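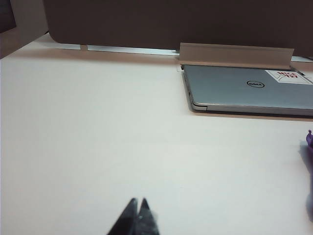
Figure 1. Bench 2 with the laptop at the back and the gripper over the near edge.

House Rules for a Shared Robot Bench
Student project report, Robichaud Workshop, Teltside

1. What we set out to do

Our course asked each group to pick one part of robot work and make it better. Most groups picked grasping or path planning. We picked the rules! Our bench is shared by several groups, and before this project its rules lived on a sheet that had been copied and edited so often that two of its lines disagreed about who may press reset. We wanted one page that a new student could read before a first run and still remember afterward.

We called the result the Hitov sheet, after the room it hangs in. It has 10 rules. We had a great time writing it, much more than any of us expected from a project about paperwork.

2. How we wrote the rules

We started in October by reading back through the bench log, which had 179 entries. Of these, 78 mentioned something on the table that the person starting the run had not put there. That settled our first topic, and the rest of the sheet grew out of it.

Each draft went up for a week and anyone could write on it in pencil. The third draft came back so full of pencil that we had to retype it from scratch (the margin notes about cable ties alone took up one side). We kept the wording short and used "must" only where we meant it. "Should" is for habits we'd like people to pick up.

3. The table and what is on it
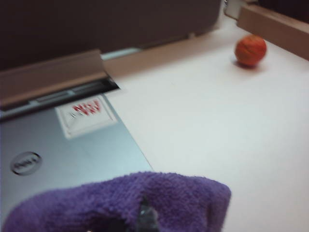
Rule 4 is the one we argued over longest. It says that every item on the table must be either a task item or a fixed item, and that both kinds must be written on the run card before the arm is powered. A task item is anything the arm is meant to handle or may touch. A fixed item stays where it is for the whole session. Small round things get an extra line on the card, and the little orange ball out on the white tabletop is a good test of the wording: a ball can be bumped and end up somewhere else, so the card has to give its starting spot. A closed laptop goes down as fixed, with the lid shut and its place noted. We first wanted to ban laptops from the table completely, but the pencil comments talked us out of it.

Rule 5 covers the gripper. Anything fitted over the fingers must be named on the card, and the person starting the run must check that it is snug and clear of the joints. We borrowed the idea of a named check from the Gultulcombe group, who do the same for their tool changes.

Rule 6 is short: hands stay outside the table edge while the arm has power. Rule 7 says who calls "stop" (anyone) and who calls "go" (one person, named on the card).

4. Did people use it?

We collected 91 run cards over the trial. The table section was filled in on nearly all of them, which made us very happy. The gripper line was skipped more often, mostly on short runs late in the day, so we moved it up next to the start signature and made the box bigger. We haven't had enough cards back since then to say if the move helped.

5. Still open

Rule 9, on leaving the bench for the next group, needs another round. Right now it says "clear the table," and people read that in different ways. Some take away everything, some leave the fixed items. Our next draft splits it into two lines, one for each kind of item, and it goes up for pencil comments on Tuesday.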